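Guides > Clundetti Bench Load Frame > Section 3: Getting Ready for a Student Bridge Contest

August - by Katsuhiko Iwasaki
68 shares | 8 comments

3. Setting Up for Contest Day

Welcome to the part of the guide that most teachers and club leaders flip to first! If you've already unpacked the Clundetti and bolted on its feet (Section 2), you're in good shape, and the rest of this will take you one unhurried afternoon. These steps were written with the Pridstead student footbridge contest in mind, where teams bring small model bridges and we load them until something gives, but they work just as well for towers, beams and the odd cardboard chair.

Please read the whole section once before you pick up a wrench. I know, I skip ahead too, but step 4 goes a lot better if you've already seen step 7.

3.1 Placing the frame

1. Pick a sturdy, level table and set the frame in the middle of it, with the crank facing the side where your operator will stand. Two people should do the lifting. Keep your fingers out from under the base plate when you set it down.

2. Lay the bubble level across the base plate, first side to side and then front to back. Turn the feet a little at a time until the bubble sits between the lines both ways, then snug up the lock nuts. If the table itself rocks, fix the table first and start over - the feet can make up for a slight slope but they can't do a thing about a wobble.

3. Check all 8 frame bolts with the long wrench. They should be firm and no more than that. Leaning on them will pull the threads, and then you'll be writing to me for a new upright.

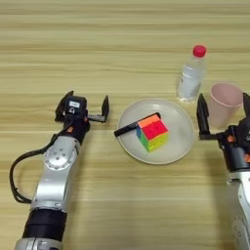 3.2 Connecting the load cell

4. Hang the load cell from the crosshead with the arrow on its label pointing down. Thread the eye bolt in by hand until it stops, back it off a quarter turn, and tighten the jam nut.

CAUTION: The cell supplied with this frame is rated to 1000 newtons. Don't go past that, even if the bridge is holding beautifully and the whole gym is chanting for more. An overloaded cell may look perfectly fine and read wrong forever after.

5. Run the cable up over the crosshead and down the back of the left upright, clipping it as you go. Leave a loose loop near the cell so that it can swing a bit when a bridge lets go.

6. Plug the cable into the Trustska logger and switch the logger on. Let it warm up for 30 minutes before you zero it. You can do step 7 in the meantime, or have a sandwich.

NOTE: If the reading drifts after the warm-up, look for a heater or an open window close by. My own frame lives in a shop kept at 68 degrees and barely wanders at all, but a school hallway with the doors swinging open is another matter, and you may find yourself zeroing before every team.

7. Set the two support blocks to the span in your contest rules. Measure between the inside edges of the blocks, at the front and again at the back. If the two numbers don't match, the blocks are twisted, and a twisted support will push a narrow bridge sideways and spoil some poor team's whole semester of work. Loosen, square them up with the little steel square in the accessory bag, and measure again.
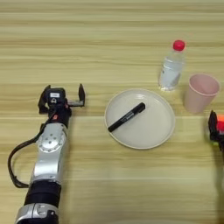 Marker, water bottle, paper cup and plate on the table.

3.3 Checking in the bridges

8. Weigh each bridge and write the weight on the entry card, along with the team name. Do this in front of the team. It saves a great deal of discussion later on, especially when two entries finish close together.

9. Look over the joints with the team captain. Ask about any crack you find and note it on the card, then have the captain initial the note. You aren't judging workmanship at this stage, so keep it friendly - some of these kids were up very late with the glue.

10. Take a picture of the bridge for the record, following the advice below.

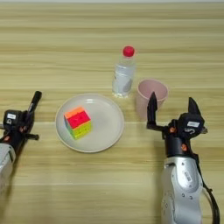 A record picture is there to settle questions after the bridge is in pieces, so you want as much of the structure in it as you can get. Shooting straight at the front hides the deck and the end posts, and shooting from directly overhead hides nearly everything else. Turn the bridge at an angle so that its top, one side and one end all show together, just as three faces of the puzzle cube show on the plate. Then take a second one from the opposite corner, and put the entry card somewhere in both.

3.4 Running a practice load

11. Set a scrap bridge or a plain wooden slat across the supports, lower the hook, and zero the logger with the hook hanging free.

12. Put on your safety glasses and ask everyone close by to do the same. Stand to the side of the frame, never in front of it.

13. Turn the crank slowly and steadily until the slack is out and the logger begins to climb. Stop there and hold for a slow count of five. A steady number means you're ready to carry on. A number that sinks usually means the eye bolt is still settling, so unload, go back to step 4 and check the jam nut.

14. Load the scrap piece until it breaks, press HOLD, and copy the peak reading onto a blank entry card. Sweep up the splinters before the next try.

WARNING: Never reach under the crosshead while there is load on the hook, even to straighten a bridge that has shifted. Back the crank all the way off first.

For saving results to a file and printing the ranking sheet, go on to Section 4. Replacement hooks and support blocks are listed in the Iwasaki parts sheet at the back.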